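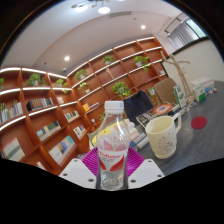 The bottle, the cream mug and plenty of paper on the big table.

Matwood reading room gets its table back

I popped into the reading room on Horwood Lane in September, meaning to stay ten minutes, and ended up sorting magazines with Halima Kombo until gone 3 (my own fault for asking if she needed a hand!). The big grey table has been collecting papers all summer and Halima wants it clear for the new drawing group, which has 9 names down already.

We got through 29 magazines before the kettle went on. The wooden branch sculpture is staying where it is by the wall, I'm pleased to say – I've always been fond of it – and so is the dark red coaster. Old maps are going to Godfrey Lema, who asked first.

Anything else you'd like to take home is free, just put a coin in the tin if you can. The tin stood at £215 when I left, all of it going on paper and pencils. Mugs are still wanted, any colour, and Ritu Bansal will take them at the front desk most mornings.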